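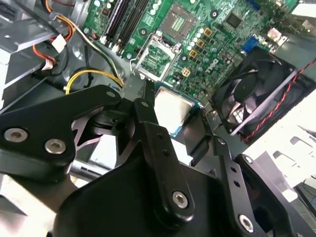 Slide 1. Processor held near the open socket, Dell motherboard.

Good morning. My name is Sunita Iwasaki, and I am presenting the Whitlock disassembly and refit service on behalf of Zunthorpe. The service is offered to organizations that refurbish desktop computers in volume. Pause for the agenda.

State the scope first. The standard contract covers 1000 units per site. Larger sites, such as Busico with 2986 units on its list, are quoted separately. Laptops are excluded until August.

Next slide. Processor handling is priced as its own line item.
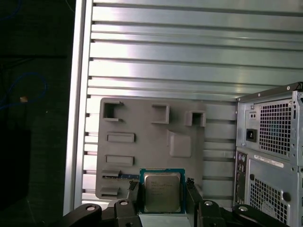

Customers may accept or decline that line without affecting the remainder of the quotation. Memory, drives and cabling remain under the base rate. Refer questions on gripper wear to Cletus Montoya, who has the parts schedule.

Fixture boards are supplied by Skukunside and are charged once, at the start of the contract. Replacement boards carry order code 415.

Close with the trial terms. Rochelle Villanueva will collect site forms at the side table. Leave the contact slide up during questions.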